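Finally watched Naris on Thursday night, all 2 hours and a bit of it. Short thread on slow horror and why I think this one mostly earns its running time. Mild spoilers from post 4. 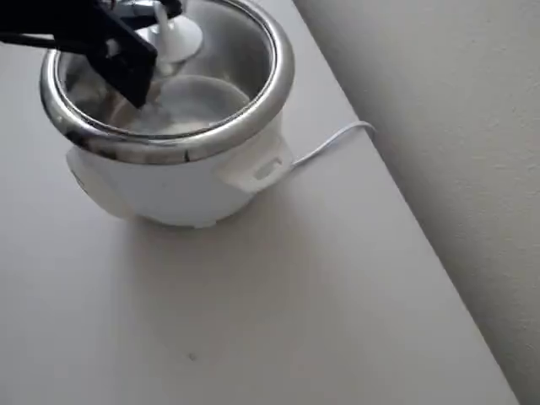
1/ The set-up
A woman takes a winter job looking after a closed seaside hotel in a town called Galtby. She has a list of rooms to check every night. The list is longer than the number of rooms. That is the whole premise and you get it in the first ten minutes.

2/ The pace
It is slow. There are long stretches of her walking corridors with a torch and a clipboard. I looked at the clock once, in the second half hour, and after that I didn't. If you gave up on Memgate for the same reason, you will probably give up on this.

3/ The sound
No score until very late on. You get pipes, wind, a lift that runs when it shouldn't. I'd wear headphones if you're watching at home. My telly speakers lost half of it and I had to go back twice.

4/ The spoiler bit
The extra room is 354. You never see inside. The door opens, she looks in, and the film stays on her face. Some people in the replies to my last thread hated this. I thought it was the best thing in it.

5/ Compared with Modise
Both films are by the same director and both are about a building that wants a tenant. Modise shows you the thing in the cellar and it looks like a man in a wet coat. I like Modise, but I have never been scared by it a second time.

6/ What doesn't work
The brother. He turns up in a van, explains the history of the hotel over a cup of tea, and leaves. Everything he says was already on the walls – the old photographs, the guest book, the newspaper in the bar. Cut him and you lose eight minutes and nothing else.

7/ The ending
I won't say what happens. I will say the last shot is the list again, and it is worth pausing to read the bottom line.

8/ Where to see it
It was in cinemas for a week in July and is now on the usual rental sites. The disc has a commentary, which I haven't listened to yet. Will add to this thread when I have.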